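Residence Diary
Office of the Resident Supervisor, Drindell House
Entry for June 25, 2023

The winter intake has now been in residence for five weeks, and this entry is made in accordance with the practice of keeping a continuous diary of the house for the use of incoming staff. Earlier entries for the term dealt with arrivals and room allocation. The present entry is concerned chiefly with the laundry, which has taken up more of the office's time than any other matter since May.

Drindell House was built to accommodate 56 residents and is at present full. The laundry on the lower ground floor was fitted out when the house held considerably fewer, and it has not been enlarged. The line court on the northern side dries a full load in an afternoon for most of the year, but from late May onwards it receives very little sun and the residents quite reasonably turn to the dryers. The result has been a queue on most evenings, baskets left on the stairs, and a quantity of correspondence to this office which the undersigned has endeavoured to answer in the order received.

A booking sheet was placed on the laundry door at the beginning of the month. Sessions run for two hours and may be reserved up to a week ahead. The sheet was filled within a day, largely by residents of the upper corridor, who pass the door on their way in from the tram. A second sheet has since been substituted, divided by corridor, with the late session left open to all. Complaints have fallen away, although the lower corridor maintains that it has been given the poorer hours. This will be looked at again when the timetable for second semester is known.

The office also revised the laundry notice, the previous version having been in place for some years and having acquired a number of handwritten additions. The new notice asks residents to empty pockets, to clean the lint filter after every load, and to remove clothing promptly at the end of a session. It further asks that clothing be folded or hung before it leaves the room. This last request was received with some amusement at the house meeting. It was explained that the drying room had become impassable, and that a shirt left in a heap for four days is of no service to its owner.

It should be recorded that a good many residents come to the house without having been shown how to fold a shirt. No criticism is intended. The undersigned was not shown either, and learned in a house very like this one from an older student with limited patience. A short session was accordingly held in the common room after dinner, with tea. Attendance was better than had been expected. The method taught was the plain one: the garment laid flat, the sleeves brought in, the sides brought to the middle, the hem brought up. Several residents proposed improvements to it, one of which involved rolling, and the discussion continued well past the time at which the common room is ordinarily closed. 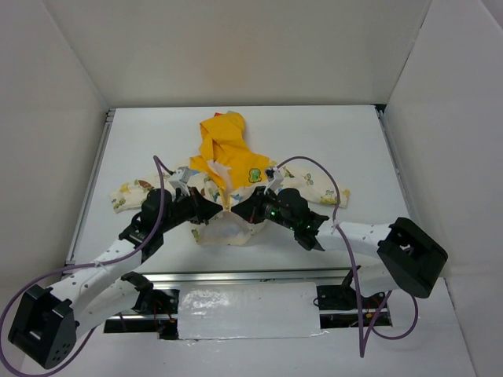 The question of unclaimed clothing was raised on the same evening. The cupboard beside the boiler has been used as a lost property store for longer than any of the present staff can remember, and on being emptied it yielded 100 items exactly, excluding single socks, which were not entered. The greater part consisted of shirts and light jumpers. There were also a set of curtains, a graduation hood belonging to another institution, and a child's raincoat for which no explanation has been offered. All items were washed over the following week in the early morning sessions, so as not to displace residents, and were set out on the dining tables for claiming.

Of these, 35 were claimed, in most cases by the residents who had been most doubtful that anything of theirs could be in the cupboard. The hood has been posted back. The remainder will be held until the end of semester and then passed to Skaltell, the clothing exchange on the corner, which has agreed to take anything clean and sound. A few items are past wearing and have been put aside for rags. The kitchen has asked for first choice of these and the request has been granted.

A resident asked whether damaged clothing might be repaired before it is given away. The office had not considered the matter and was glad to have it raised. There is a sewing machine in the store behind the music room, a gift to the house from the Hauksdóttir bequest, and it was brought up and tested. It runs, though the foot pedal sticks. A mending table is now set up in the small study on alternate evenings, with thread, needles and a tin of odd buttons. Use has been modest. Two hems have been taken up and almost a dozen buttons replaced, and one resident has commenced a quilt, which was outside the stated purpose of the table but has been permitted.

On equipment, the following should be noted for the next supervisor. Dryer 2 stopped again in the first week of the month, on this occasion with a full load inside and the door locked. Stostum attended the following morning and replaced the latch. Their technician advised that the drum bearing is worn and that the machine should not be expected to see out another winter. A quotation has been requested and will be placed on the blue file. The washing machines are in fair order. The one nearest the window walks a little on the spin cycle and should not be loaded with doonas, whatever residents may say about having done so before without difficulty.

The exhaust fan in the drying room was cleaned at the same time. The improvement was noticeable by evening, and the damp patch above the door has not grown since. The outside line has been restrung, and the two broken props replaced with others from the garden shed. Pegs continue to disappear. A further packet has been purchased from petty cash.

Other matters may be stated briefly. The heating in the east stair is working once more. The supper roster for the examination period has been posted and is nearly complete, with gaps remaining in the second week. Quiet hours now begin at eight in the evening and will do so until examinations conclude; residents have observed them well, and the one exception was a smoke alarm set off by toast. The library has asked for the return of all borrowed lamps. The magpie that took against cyclists in spring has not been seen for some time, and the sign warning of it has been taken down and stored in the office for later use.

The undersigned spent part of this afternoon in the drying room with the door open, going through the last of the unclaimed things before they are boxed. It was warm in there and rain was coming down on the court outside. A resident came in to collect a load, folded each piece on the bench with considerable care, and asked whether the striped jumper at the top of the pile was still without an owner. It was given to her, and the register has been amended accordingly.

The diary will next be written up after the room inspections. Keys to the boiler cupboard are on the second hook.

Resident Supervisor
Drindell House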